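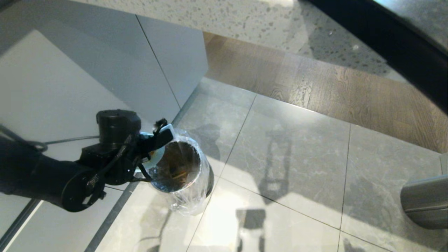
Bikar is a grasp-scoring method from Shenoy, supplied as a software package for two-finger grippers. It ranks candidate grasps from a single head-camera view and passes the best one to whatever motion planner is already installed. The selling point is that it copes with poor depth data, and household objects supply plenty of that. A stainless-steel tumbler still in its crinkled clear film is a fair test: highlights along the wrap, reflections inside the open top, and black fingers that hide part of the cup once they have closed on it. Bikar discards depth readings it does not trust and scores the remaining outline.

We ran 703 attempts in June, on the stock settings, against the Hivitz planner's built-in scorer. Bikar failed 60 times, almost all of them on transparent or film-wrapped items. The built-in scorer failed on the same items more often, and tended to fail late, with the arm already committed.
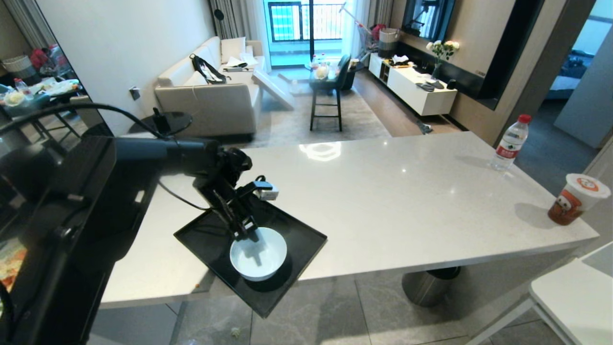 Counter work gave a narrower margin. On opaque ceramic and plastic the two scorers chose near-identical grasps, and Bikar took longer to reach its answer. The delay is noticeable with 3 or more objects in view. Bowls should be approached from above, with the rim preference switched on – it is off by default, and the manual mentions it only in an appendix.

Calibration is the weak point. The Prondcombe routine bundled with the package needs 2 passes and gives no warning if the second is skipped. Logs are plain text and complete.

Recommended for mixed household objects. For ceramics alone, the built-in scorer is adequate.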